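Yasir Janjua
Aug 5, 2021

Right, I've now read the Brikstead "calm fridge" guide all the way through, because three separate people sent it to me, and I have some doubts. Thread.

The claim is that if you sort your fridge into zones you'll waste less food, spend less, and stop buying things you already have. Zones for dairy, zones for leftovers, zones for "grab and go". There's a chart. The chart has more colours in it than my fridge has food groups.

First problem. Every fridge in the guide has six things in it. A row of lemons, some eggs, a jug of water with a sprig in. I'd be calm too if I lived on lemons.

Second problem. The guide says decant everything into matching tubs. So I take the rice out of a perfectly good pot, put it in a tub I've paid for, and now I have a tub to wash and no idea what day I cooked the rice. How has this helped?

I did try it in July. Bought two of the Ukmont clear trays, the long ones that are meant to slide out "like a drawer". They slide out like a drawer if you put nothing in them. Put a big jar at the front and the whole tray tips its nose down when you pull it.

Mine went back to the shop. A plain tray you leave where it is and lift jars out of, fine, I can see the point of that. It catches the oily ring off the bottom. Nobody needs a chart for it.
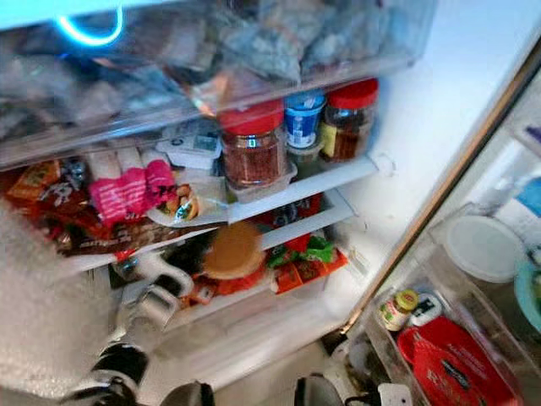

Jars are where I part company with these people completely. The guide wants all jars in the door. Have you ever put a full, heavy glass jar in a fridge door and then opened it the way a hungry person opens a fridge? Jars go on the shelf, at the front, where you can get a hand round the lid. Chilli especially. It's the thing I reach for most and I'm not crouching for it.

Then there's snacks. According to page whatever, snacks "do not belong in a refrigerator". Says who? Have you been in a kitchen in a heatwave? Chocolate goes in the fridge. Anything with chocolate on it goes in the fridge. If that means a heap of wrappers down the left side then that's the snack zone, and I've sorted it, thank you.

I'll give them one thing. Small packets do creep forward until they're hanging over the lip of the shelf, and then one drops when you're after the yogurt. A shallow box would fix that. An old ice cream tub would fix it for nothing.

Freezer drawers. The guide says file your bags upright "like records". I have tried filing half a bag of peas upright. It slumps. It slumps onto the next bag, and that one slumps too, and by the end you've got the same crumpled heap as before only now you're cross about it.

What does work, and I'll say it because I'm not against everything – squash the air out, fold the top over, put a peg on it. My mum did this for years without a guide.

Seung-woo Gil replied to the last thread saying I just don't like being told. Possibly! But he also said his own fridge stayed zoned for a fortnight and then his kids got at it, so I'm counting that as a point for me.

The line that really got me was "the average household loses 3,000 minutes a year looking for food". Where's that from? No source, no footnote. And even if it's right, a fair share of mine is standing there with the door open deciding I don't want any of it. Zones won't touch that.

Someone's asked about the Hilier turntable, the round thing you spin to reach the back. Haven't used one. Round thing, square shelf, so you lose the corners, and the corners are where I keep the stuff I'm pretending I'll cook. Happy to hear otherwise from anyone who's had one longer than a month.

My actual system, since I'll be asked. Raw meat at the bottom, wrapped. Open things in front of unopened things. Look before you go to the shop. If something's gone soft, eat it tonight or bin it.

Going to muttle through the replies later. If you work for Brikstead please just say so at the top this time.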